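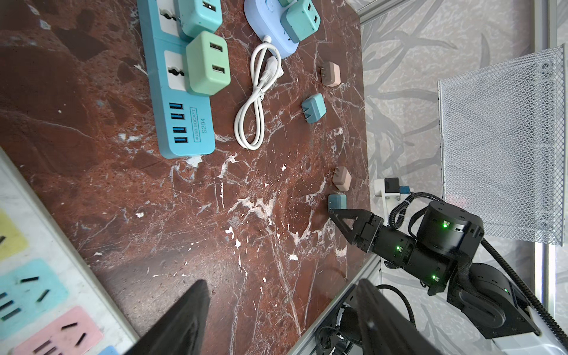
Page 17 of 30

Lirnwood Residents Board > House and Home > Working from the kitchen table, what have you set up?

fernhill_deb
Carrying on from the last page. My back has had enough of the dining chair. I've put a folded bath towel on the seat and a box file under the laptop and it's a bit better, but by three o'clock I'm leaning on one elbow again. Has anyone bought a proper chair that can still be delivered? Weerakoon had them in stock last night and this morning it says April.

oldtramline
Fikska are still delivering but only to the kerb. Mine took 10 days. It's a plain task chair, no arms, and it goes under the table, so we can still eat there in the evening. Assembly was four bolts and a lever.

Rawan Chamoun
I wouldn't buy one yet. We don't know how long this is going on and those chairs are horrible to get rid of afterwards. A firm cushion behind the lower back and getting up every half hour does most of the job. I did two years of home working in my last post on a kitchen chair.

fernhill_deb
How long are your days though? Mine are nine hours with calls, and getting up isn't always possible.

Rawan Chamoun
About seven. Fair point on the calls. I stand up for those if it's only voice.

pk_clakden_road
Disagree with Rawan. I put off buying a chair when I went freelance and ended up paying a physio more than the chair would have cost. If you can afford it, get it now.

Ha-rang Baek
The table matters as much as the chair. Most dining tables are too high for typing. If you can't lower the table, raise yourself and put something under your feet. I use a crate on its side. Then lift the screen and plug in a separate keyboard.

oldtramline
Separate keyboard is the best thing I've done. Old one from the loft, works fine.

mrs_j_top_flat
Different question — how are people managing sockets? We have two adults and a teenager round one table and one double socket behind the fridge.

Ha-rang Baek
One good extension lead, run along the wall and not under the rug. Don't plug one extension into another. Laptops and phones are fine on it, but keep the kettle and any heater on the wall.

pk_clakden_road
And unwind it fully if it's the reel sort.

mrs_j_top_flat
It is the reel sort. Will do.

greyhound_lane
Am I the only one who has gone back to the spare bed? Tray, two pillows, done. No complaints so far.

pk_clakden_road
Give it another week.

greyhound_lane
I've been doing it since I broke my ankle in 2017, thanks.

fernhill_deb
Update: ordered the Fikska one, 298 with delivery, which is more than I wanted to pay. Work have said they will put up to 30 towards it if I send the receipt. It's something.

Rawan Chamoun
Ask them about a screen as well. Ours were sat in the office doing nothing and we were allowed to collect them.

fernhill_deb
Good idea, I'll email today.

Last post on this page: 26/03/2020
Previous page | Next page | Reply to this topic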